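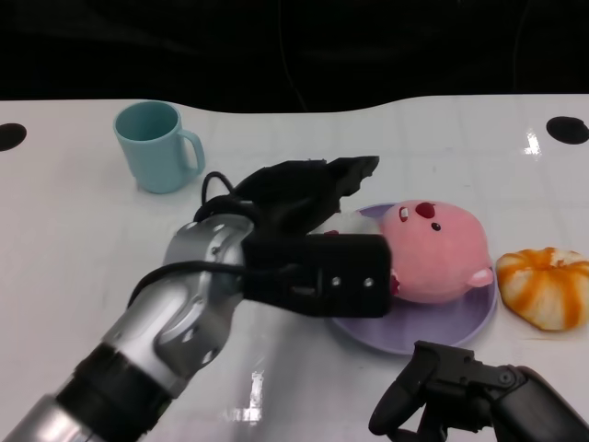

Carola Thiele writes that she bought a glossy white table two years ago and has been wiping it ever since, and would I please tell her when she can stop. She has tried the spray with the lemon on it and the spray without. Both leave it looking as if somebody has ice skated across it.

Well, Carola, you can stop when you sell it. Until then, put the sprays away, all of them. A white gloss top shows everything, and what it shows best is cleaner. Most of the streaks people fight are last week's spray with this week's spray on top. Get a bowl of warm water, one drop of dish soap (a drop, I said), and a soft cloth wrung out until your wrists complain. Wipe in one direction. Then go over it again with plain water and dry it with a second cloth. The drying is the part everyone skips.

To check your work, crouch down and look along the table toward a lamp. You will see things you were happier without. Do it once, fix what you find, and then don't crouch again until company is coming.

Mug rings. A tea ring that has been there an hour comes off with the damp cloth. One that has been there since August wants a little baking soda mixed to a thin paste, laid on and left for 3 minutes, then wiped off gently. Try it on a corner nobody looks at first. If the mug has a rough, unglazed foot, turn it over and feel it with your thumb. That foot is what makes those fine gray scratches, and no paste is going to help with those. Stick a felt ring on it if you wash by hand, or give it a coaster and hope.

Cable holes. If your table has them, they are full of crumbs. Put a strip of tape across the underside before you clean the top, or everything you sweep up goes straight down onto your feet. A dry paintbrush does the rims nicely.

Now for the things that live on the table and shouldn't. Every house has them – the mug, the bowl that was only going to be there a minute, the stuffed animal, the small decorative pumpkin that was seasonal once.

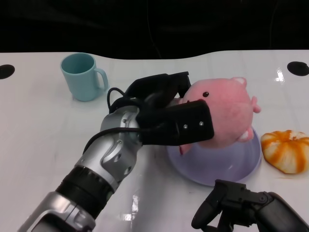
Move them off before you wipe, not around the table in a slow parade as you go. I use a tray. Everything goes on the tray, the table gets done, and then each item has to make its case for coming back. Very few of mine are good speakers.

Bowls left upside down trap water underneath, and on a gloss top that means a ring the size of a dinner plate. Dry the rim first or drain it on a rack like a civilized person.

Plush toys pick up whatever they sit on, which at a kitchen table is jam. Check the care tag. If it allows washing, tie the creature up in a pillowcase, run it cold, and let it dry all the way through before it goes back to its owner, who will by then be inconsolable.

Real pumpkins, even the little ones, go soft from the bottom up. Lift yours every few days. Put a saucer under it. I lost a sideboard that way and still don't care to discuss it.

Filed under: Tables & Counters, Stains, Clutter

Contact Flenitz Household Pages | © Flenitz | Back to top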